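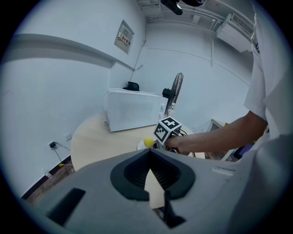

Lectura: 4 minutos

Llevo desde marzo con una hoja de cálculo abierta que se llama "presupuesto_bueno_ahora_sí", y por fin puedo cerrarla (o casi). Varios me preguntaron por correo cuánto cuesta montar un puesto para grabar demostraciones de manipulación con pinzas de mano, así que va todo lo que fui apuntando, con sus tachones incluidos.

Primero lo gordo. Pedí cotización a dos proveedores, Flarnov y Trarano, y las dos llegaron con formatos tan distintos que perdí una tarde entera en ponerlas lado a lado. Trarano te cobra el par de pinzas con calibración y un juego de dedos de repuesto: 3,295 dólares. Flarnov sale más barato en la primera página, pero la calibración va aparte, los dedos van aparte y el envío lo descubres al final. Me fui con Trarano y todavía me duele un poquito la tarjeta.

Lo que dejé fuera fue el brazo. Apolinar Arellano me insistió muchísimo en que comprara todo junto, "ya que estás", pero un brazo parado seis meses en un rincón me parece tirar el dinero. Primero los datos, luego veremos qué brazo aguanta lo que queremos hacer. Si alguien de ustedes lo hizo al revés y le salió bien, cuénteme, por favor!

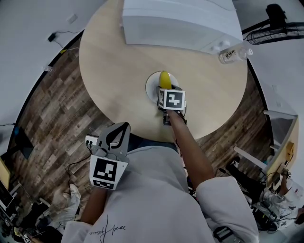
Los cables y la corriente los calculé fatal. En la primera versión de la hoja había puesto una sola línea que decía "varios", sin cantidad, como si se fueran a comprar solos. Luego te pones a trabajar y resulta que cada cosa pide su enchufe: con la regleta en el suelo y los cables negros cruzando hasta donde uno está parado, cualquier paso atrás es una apuesta. Acabé gastando 151 dólares en cables largos, canaletas, velcro y una segunda regleta para colgar debajo de la mesa. Póngalo en su lista desde el principio, con línea propia, y súmenle lo que cueste fijarlo todo al piso.

También subestimé el cómputo. Yo quería aprovechar una torre vieja y Fumiko Sugiyama me convenció de que no (con una paciencia enorme, gracias Fumiko). Entre discos y memoria se fueron 786 dólares más. El almacenamiento se llena más rápido de lo que uno cree, sobre todo si grabas con las dos manos y además con una cámara en la cabeza.

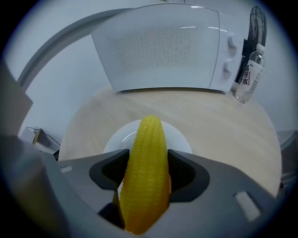

En utilería se puede ahorrar bastante, y es la parte divertida de la compra. Ximena Gallegos me pasó una lista larguísima de objetos de cocina y yo la recorté sin piedad. Para empezar basta con poco: una mazorca bien amarilla, un plato blanco redondo, un microondas sencillo de dos perillas. La mazorca me gusta porque se va afinando hacia la punta y obliga a pensar dónde cierras los dedos – además el amarillo destaca mucho contra el gris de la pinza. Del microondas yo miraría antes que nada la puerta: midan cuánta mesa ocupa abierta, no solo el aparato cerrado. En la ficha de la tienda esa medida casi nunca viene y me tocó escribir para pedirla.

La mesa merece su propio regaño. Una redonda se ve preciosa y te deja acercarte por cualquier lado, pero el aparato grande al fondo se come un buen pedazo. Arnout Dierckx prefiere rectangulares de toda la vida y ya tuvimos esa discusión en dos llamadas distintas.
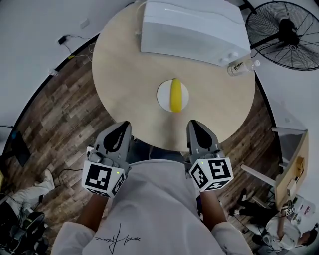

Las dos pinzas en el borde de la mesa, con el plátano al centro.

Para la segunda ronda tengo anotado un juego más de dedos, baterías y un armario con llave. Berenice Robles me recomendó además dejar nueve semanas de margen entre pedir y empezar a grabar, y le voy a hacer caso, porque con los dedos de repuesto ya me quedé esperando una vez. Sigo dudando con la garantía extendida de Trarano. El que me atendió quedó en mandarme las condiciones por escrito y en cuanto las tenga las subo en los comentarios.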